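6.4 接触停止(C-37)が発生したときの処置

本節は、卓上作業セル Fadon の押し棒ツールで作業中に接触停止が発生した場合の復旧手順について説明します。対象は、6.1節の操作者教育を修了した方です。制御盤内の点検は保守担当者が行ってください。

■ 症状

・アームが動作の途中で停止し、操作パネルに「C-37 ツール接触」と表示される。
・表示灯が赤の点滅になる。
・再開ボタンを押しても動作が始まらない。

C-37は、押し棒にかかる下向きの力が設定値を超えたときに出力されます。主な原因は次のとおりです。

(1) 押し棒の先端がブロックの上面に乗り上げた。
(2) 作業板が所定の位置からずれ、板面の高さの登録値が実際と合わなくなった。
(3) 押し棒の取付けがゆるみ、先端が登録値より下がった。
(4) ブロックが板の縁からはみ出し、天板との間に挟まった。

Zonbridge の試験室で記録された接触停止では、(2)が最も多く、次いで(1)でした。星形やハート形のブロックは押す位置によって回転しやすく、(1)の状態になることがあります。

■ 復旧の前に

警告:停止中もサーボの電源は入っています。手順1を終えるまで、天板の上に手や顔を近づけないでください。

注意:押し棒がブロックまたは作業板に接触したままの状態で、原点復帰を実行しないでください。原点復帰は水平移動から始まるため、押し棒の曲がりや板面の傷の原因になります。

注意:C-37を解除する目的で接触力の設定値を変更しないでください。設定値の変更は保守担当者に限ります。

■ 復旧手順

1. 非常停止ボタンを押し、表示灯が赤の点灯に変わったことを確認します。

2. 操作パネルの「履歴」を開き、停止時刻、ツール座標、接触力の値を記録用紙に書き写します。履歴は800件を超えると古いものから上書きされます。

3. 先端の接触状態を目で確認します。
 a) どこにも触れていない場合は、手順5へ進みます。
 b) ブロックまたは作業板に触れている場合は、手順4へ進みます。

4. 非常停止を解除し、手動モードの低速で、Z軸のプラス方向だけに押し棒を上げます。先端が離れたら、再び非常停止ボタンを押します。
 備考:Z軸の操作で再度C-37が出る場合は、操作を中止して保守担当者に連絡してください。

5. 作業板の位置を確認します。板の手前側の縁を位置決め治具に当て、すき間がないことを確かめます。すき間があるときは板を当て直します。固定ボルトは増し締めせず、ゆるみがあれば記録用紙に記入してください。

6. 押し棒の取付けを確認します。軸を手で軽く回し、がたつきがないことを確かめます。がたつきがある場合は4.2節に従って取り付け直し、先端から基準面までの長さを測ります。基準値は182 mmです。

7. ブロックを一つずつ手に取り、欠け、割れ、底面の異物の有無を調べます。異常のあるブロックは予備品と交換します。底面に付着した粉は乾いた布で拭き取ってください。溶剤は使用できません。

8. ブロックを作業板に戻します。板の中央を空け、縁に沿って間隔をとって置きます。ブロックどうしを重ねたり、縁から張り出させたりしないでください。

9. 天板の上に工具や布が残っていないことを確認し、非常停止を解除します。

10. 手動モードの低速で、押し棒を作業板の上方へ移動します。先端がどのブロックにも触れていないことを、側面からも確認します。
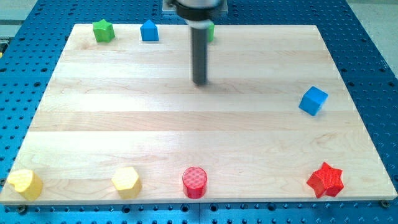 図6-3 ブロックを縁側に置いた作業板と押し棒の先端

11. 「エラー解除」を押します。C-37の表示が消えたら、「原点復帰」を実行します。

12. 試運転プログラム413を低速で1回実行します。途中で停止しなければ自動モードに戻し、作業を再開します。

■ 再発する場合

試運転中にC-37が再度発生したときは、記録した座標を前回のものと比較します。

・座標がほぼ同じ場合:作業板の反り、または板面の高さの登録値の誤りが考えられます。5.3節に従って板面の高さを再登録してください。
・座標がばらつく場合:押し棒の取付け部または力センサの異常が考えられます。使用を中止し、保守担当者に連絡してください。
・ブロックがない場所でも発生する場合:力センサのゼロ点がずれている可能性があります。先端が何にも触れていない状態で、保守メニューの「ゼロ点確認」を保守担当者が実行します。

備考:旧版の手順書では、手順6の測定は再発時のみとしていました。1月の改訂により、毎回の実施に変更しています。旧版の記録用紙には測定値の記入欄がないため、備考欄に記入してください。

■ 記録と連絡

記録用紙は、復旧の成否にかかわらずセルの担当者に提出します。記入項目は、停止時刻、ツール座標、接触力、手順6の測定値、交換したブロックの形と色です。

日中の連絡先:保守担当 Mirjam Aerts
17時以降の連絡先:保守担当 Erasto Athumani

保守担当者の確認を待つ間は、非常停止ボタンを押したままにし、操作パネルに「使用禁止」の札を掛けてください。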